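Flatari 휴게공간 탁자 정리 데이터 카드

문서 구분: 데이터 설명서 및 이용 안내
작성 및 관리: Mirdale 업무자동화 담당 부서
최종 개정: 7월

1. 개요

Flatari는 사업장 공용 휴게공간의 탁자 정리 업무를 로봇 팔로 수행하는 과정에서 수집한 기록을 모은 데이터 세트이다. Mirdale은 환경미화 업무 일부에 로봇을 도입하면서 로봇의 동작 기록과 함께 해당 공간에서 일하는 직원의 업무 변화 기록을 같은 기간에 수집하였다. 본 데이터 세트는 두 종류의 기록을 하나의 식별 체계로 연결하여 제공한다.

본 문서는 데이터의 구성, 수집 절차, 표기 기준, 알려진 한계, 이용 조건을 기술한다. 로봇 제어 방식에 관한 기술 문서는 별도로 관리하며, 본 문서에서는 데이터 해석에 필요한 범위에서만 다룬다.

주요 수치는 다음과 같다.

작업 기록(에피소드) 수: 822건
참여 직원 수: 11명
직원 업무일지 항목 수: 3409건
에피소드당 기록 상한 시간: 600초

2. 도입 배경

Mirdale 본관의 휴게공간은 교대 근무자와 사무직원이 함께 이용한다. 종전에는 환경미화 담당 직원이 순회하면서 탁자 위의 냅킨, 접시, 설탕류 봉지, 필기구 등을 치우고 탁자를 닦았다. 순회 한 차례의 작업량은 많지 않으나 교대 시각 전후에 업무가 집중되었고, 같은 시간대에 화장실과 복도 점검이 겹치는 문제가 지속적으로 제기되었다.

청소 용역을 담당하는 Birner와의 협의를 거쳐, 탁자 위 물품의 분류와 이동을 로봇에 맡기고 닦기, 보충, 최종 확인은 사람이 담당하는 방식으로 업무를 나누었다. 인력 감축은 도입 목적에 포함되지 않으며, 수집 기간 중 참여 직원의 계약 조건과 근무시간을 변경하지 않는다는 내용을 협의서에 명시하였다.

탁자 정리를 대상으로 정한 데에는 다음의 사정이 있다. 휴게공간의 탁자에는 크기와 재질이 다른 물품이 섞여 놓이고, 버릴 것과 남겨 둘 것의 판단이 필요하다. 사람이 별다른 의식 없이 처리하던 이 판단을 기록 가능한 형태로 옮기는 일이 Flatari 구축 작업의 상당 부분을 차지하였다.

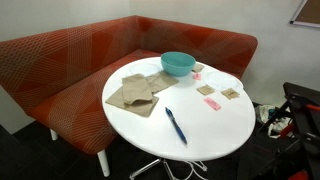
판단 기준은 환경미화 담당 직원과의 면담을 통해 작성하였다. 면담에서 가장 의견이 갈린 물품은 냅킨이었다. 접힌 냅킨을 사용한 것으로 볼 것인지, 펼쳐진 냅킨을 다시 쓸 수 있는 것으로 볼 것인지에 대하여 직원마다 기준이 달랐다. 최종 기준에서는 탁자 위에 나와 있는 냅킨을 모두 회수 대상으로 하고, 보관함 안의 냅킨만 미사용품으로 인정한다. 필기구는 이용자의 소지품일 가능성이 있으므로 폐기 대상에서 제외하고, 사람의 확인을 받도록 하였다.

3. 업무 분담

로봇이 담당하는 업무
탁자 위 물품의 인식 및 분류
냅킨과 봉지류의 회수
접시와 그릇의 지정 위치 이동
판단 보류 물품의 표시 및 직원 호출

직원이 담당하는 업무
작업 시작 승인과 주변 통제
탁자 닦기 및 소모품 보충
보류 물품의 확인
작업 결과 점검과 업무일지 작성
이상 발생 시 정지 및 수습

작업 시작 승인은 직원만 할 수 있다. 좌석에 이용자가 있을 때에는 승인하지 않는 것을 원칙으로 하며, 승인 이후 이용자가 접근하면 직원이 즉시 정지시킨다. 정지에 대한 사유서는 요구하지 않는다. 초기에는 사유 입력이 의무였으나, 입력 부담 때문에 정지를 망설이게 된다는 의견이 접수되어 해당 항목을 선택 입력으로 변경하였다.

그릇 관련 작업은 별도 항목으로 구분하였다. 탁자에 놓인 그릇은 내용물의 유무에 따라 취급이 달라지며, 손 부분이 그릇 안쪽으로 들어가는 동작은 탁자 표면에서 물품을 집는 동작과 실패 양상이 다르다. 위생 관리 측면에서도 그릇 접촉 작업은 그리퍼 세척 기록과 연계하여 관리한다.
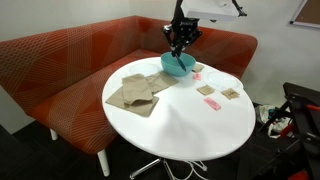

그림. 그릇 작업 항목. 그리퍼의 손가락 일부가 청록색 플라스틱 그릇 안에 들어가 있는 상태.

4. 데이터 구성

데이터 세트는 작업 기록, 물품 표기, 업무일지, 면담 요약의 네 부분으로 구성된다.

4.1 작업 기록
에피소드 822건의 영상과 관절 상태 기록을 포함한다. 각 에피소드는 직원의 시작 승인부터 종료 확인까지를 한 단위로 한다. 600초를 초과한 작업은 상한 시각에서 기록을 종료하고 미완료로 표기하였다. 미완료 에피소드도 삭제하지 않고 제공하며, 성능 집계에서 이를 제외할 경우 제외 사실을 밝혀야 한다.

4.2 물품 표기
작업 시작 시점과 종료 시점의 정지 화면에 물품 종류, 상태, 처리 구분을 표기하였다. 물품 종류는 냅킨, 접시, 그릇, 봉지류, 필기구, 식사 도구, 기타로 나눈다. 상태 항목은 화면에서 확인 가능한 사항에 한정하며, 사용 여부와 같이 화면만으로 확인할 수 없는 사항은 기입하지 않는다.

4.3 업무일지
참여 직원 11명이 작성한 3409건의 항목을 포함한다. 각 항목은 시간대, 업무 종류, 로봇 작업과의 관련 여부, 자유 기술란으로 구성된다. 자유 기술란은 개인을 특정할 수 있는 표현을 제거한 뒤 원문의 문체를 유지하여 수록하였다.

4.4 면담 요약
도입 전과 운영 중에 실시한 면담의 요약문이다. 녹음 원본과 전사본은 제공하지 않는다. 요약문은 면담 대상 직원의 확인을 받은 것만 수록하였으며, 확인 과정에서 직원이 철회한 발언은 포함하지 않았다.

5. 표기 기준과 유의 사항

표기 작업은 두 사람이 독립적으로 수행한 뒤 불일치 항목을 합의로 조정하였다. 불일치가 반복된 유형은 다음과 같다.

투명 접시. 흰색 광택 탁자 위에서는 투명한 플라스틱 접시의 윤곽이 뚜렷하지 않다. 테두리의 일부만 보이더라도 접시로 표기하되, 가려진 영역을 추정하여 그리지 않는다.

겹친 냅킨. 겹쳐진 냅킨은 경계를 구분할 수 있는 범위에서 각각 표기한다. 경계를 구분할 수 없는 경우 하나의 묶음으로 표기하고 수량란을 비워 둔다.

작은 봉지. 인쇄 문구를 읽을 수 없는 봉지는 색상으로만 구분한다. 설탕이나 감미료 등 내용물에 관한 표기는 허용하지 않는다.

탁자 밖의 물품. 바닥에 놓인 가방이나 비닐류는 정리 대상이 아니며 물품 표기에서 제외한다. 다만 로봇 받침대와 탁자 사이의 통로에 놓인 물품은 안전 항목에 별도로 기재한다.

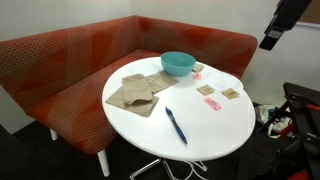

그림. 표기 대상 탁자. 투명 접시, 갈색 냅킨, 작은 봉지류와 파란색 볼펜이 함께 놓여 있다.

표면 반사 역시 해석에 영향을 준다. 탁자 상판의 밝은 반사 영역에서는 물품 테두리가 끊겨 보일 수 있으며, 이 경우 인접 시점의 화면을 참고하여 표기하였다. 참고 화면을 사용한 항목에는 보조 확인 표시가 있다.

6. 직원 업무에 나타난 변화

본 항은 업무일지와 면담 요약에 근거한 정성적 기술이며, 통계적 효과를 주장하는 것이 아니다.

교대 시각 전후의 업무 집중은 일부 완화되었다는 응답이 많았다. 직원은 로봇이 물품을 회수하는 동안 인접 구역의 소모품을 보충할 수 있게 되었다. 한편 작업 승인, 대기, 점검이라는 새로운 업무가 생겼고, 업무일지에는 대기 시간을 어떤 업무로 분류해야 하는지 묻는 기록이 반복적으로 나타난다. 개정된 업무 분류표에서는 이를 독립된 업무로 인정하고 근무시간에 산입한다.

신체 부담에 관한 응답은 엇갈렸다. 모서리에 붙은 긴 의자 안쪽으로 허리를 굽혀 손을 뻗는 동작이 줄었다는 응답이 있는 반면, 서서 지켜보는 시간이 늘어 다리가 더 피로하다는 응답도 있었다. 후자에 대한 조치로 승인 장치의 위치를 낮추고, 앉은 상태에서 작업을 감시할 수 있도록 지침을 수정하였다.

책임 범위에 대한 우려도 확인되었다. 로봇이 이용자의 물품을 잘못 회수할 경우 승인한 직원이 책임을 지는지에 관한 질의가 도입 초기부터 접수되었다. Mirdale과 Birner는 절차에 따라 승인한 작업에서 발생한 분실과 파손을 개인의 과실로 처리하지 않기로 합의하였고, 해당 문구를 휴게공간 이용 안내문에도 반영하였다.

숙련의 내용이 달라졌다는 의견도 있었다. 탁자의 상태를 보고 로봇에 맡길지 직접 치울지를 정하는 판단은 지침서에 모두 담기 어렵다. 직원들은 액체가 쏟아진 탁자, 물품이 높이 쌓인 탁자, 이용자가 잠시 자리를 비운 것으로 보이는 탁자를 직접 처리 대상으로 분류해 왔다. 이러한 판단은 업무일지의 직접 처리 항목에서 확인할 수 있다.

식사 도구를 다루는 작업은 시험 운영 단계에 있다. 그리퍼로 도구를 쥔 채 그릇에 접근하는 동작은 단순 회수보다 직원의 감시 부담이 크며, 이 작업에 한하여 승인 직원이 다른 업무를 병행하지 않도록 정하였다. 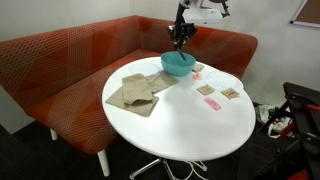 병행 금지 규정에 대해서는 인력 배치가 어려운 시간대가 있다는 의견이 있다. 현재는 해당 시간대에 도구 작업을 배정하지 않는 것으로 운영하고 있으며, 이에 따라 도구 작업 에피소드는 특정 시간대에 편중되어 있다.

7. 수집 환경

모든 작업 기록은 본관 휴게공간 한 곳에서 수집하였다. 흰색 원형 탁자가 천을 씌운 L자형 긴 의자 앞에 놓인 배치이며, 바닥은 어두운 색이다. 탁자의 기준 위치를 정하여 두었으나 일상 이용 중 발생한 위치 변화를 매번 보정하지는 않았다. 케이블의 배선 상태는 일일 점검표에 따라 확인한다.

Nikolaidis 별관의 휴게공간은 탁자 형태와 좌석 배치가 달라 본 판에 포함하지 않았다. 별관에서 작성된 업무일지도 제외하였다.

8. 알려진 한계

단일 장소에서 수집한 기록이므로 다른 탁자 형태, 바닥재, 조명 조건으로의 일반화를 보장하지 않는다.

참여 직원 수가 적어 집단 간 비교에 적합하지 않다. 근속 기간과 연령에 관한 정보는 재식별 위험을 고려하여 제공하지 않는다.

업무일지는 직원이 근무 중 직접 작성한 것으로, 바쁜 시간대의 항목이 누락되었을 가능성이 있다. 항목 수의 감소를 업무량의 감소로 해석해서는 안 된다.

초기 기록과 후기 기록 사이에 정지 사유 입력 방식이 변경되었다. 두 시기의 정지 사유를 합산할 때에는 판 구분란을 확인하여야 한다.

9. 개인정보 및 동의

참여 직원은 서면으로 동의하였으며 사유를 밝히지 않고 참여를 철회할 수 있다. 철회한 직원의 업무일지와 면담 요약은 다음 판에서 삭제한다. 철회 여부는 인사 부서와 용역사에 통보하지 않는다.

휴게공간 이용자의 얼굴 또는 음성이 포함된 구간은 제공본에서 삭제하였다. 음성은 작업 기록에서 일괄 제거하였다. 탁자 위 문서의 글자가 식별되는 화면도 가림 처리 대상에 해당한다.

10. 이용 조건

허용되는 이용
탁자 정리 및 물품 분류 연구
사람과 로봇의 업무 분담 연구
산업안전 및 작업환경 교육

허용되지 않는 이용
직원 개인의 성과 평가 또는 순위 산정
업무일지 작성자의 재식별 시도
인력 감축의 근거 자료로 사용하는 행위
원본의 제3자 재배포

연구 결과를 공개할 때에는 이용한 판과 제외한 항목을 기재하여야 한다. 업무일지의 문장을 인용할 경우 사전에 관리 부서의 확인을 받는다. 확인 절차에서는 인용문의 재식별 위험만을 검토하며 연구의 결론은 심사하지 않는다.

11. 유지관리

오류 신고와 표기 수정 요청은 관리 부서의 접수 창구에서 받는다. 신고 시 에피소드 번호, 해당 시각, 수정이 필요한 항목을 기재한다. 수정 사항은 변경 이력에 수록하고 기존 판은 비교 연구를 위하여 보존한다. 다만 동의 철회에 따라 삭제한 자료는 기존 판에서도 열람을 중지한다.

업무 분담표의 개정 의견은 참여 직원 누구나 제출할 수 있으며, 근무시간 중에 작성하도록 한다. 접수된 의견과 처리 결과는 휴게공간 게시물과 내부 게시판에 함께 공지한다.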